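## 3. Setting Up the Divided Bin

Applies to the Judgate two-compartment bin, gray, item 1291.
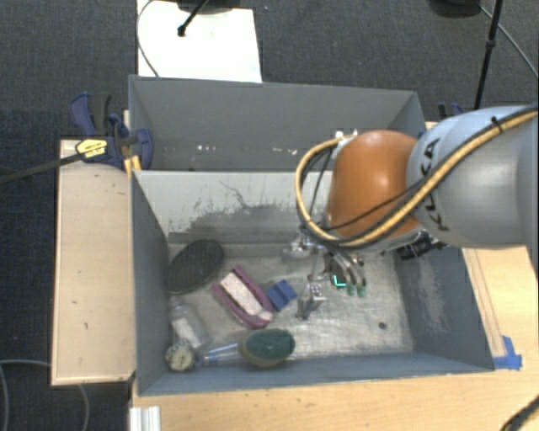 Choose a level table that holds the whole base of the bin. The bin can be used on a table over carpet, but check that the table legs stand firm before loading. Scratches and cloudy patches on the compartment floor, like those around the bottle and the small blue block, are surface wear and do not call for a new bin.

1. Wipe out both compartments with a damp cloth and let them dry.
2. Set the bin down with one compartment nearest you.
3. Put small household items in the near compartment. Lay bottles on their sides, caps tight.
4. Keep the other compartment for items you have finished sorting.

**Note:** Do not use scouring pads - they leave marks that hold dirt.

**Caution:** Empty the bin before moving it. A loaded bin can tip at the table edge.

For a replacement bin, write to Theda Kröger at Judgate and quote the item number.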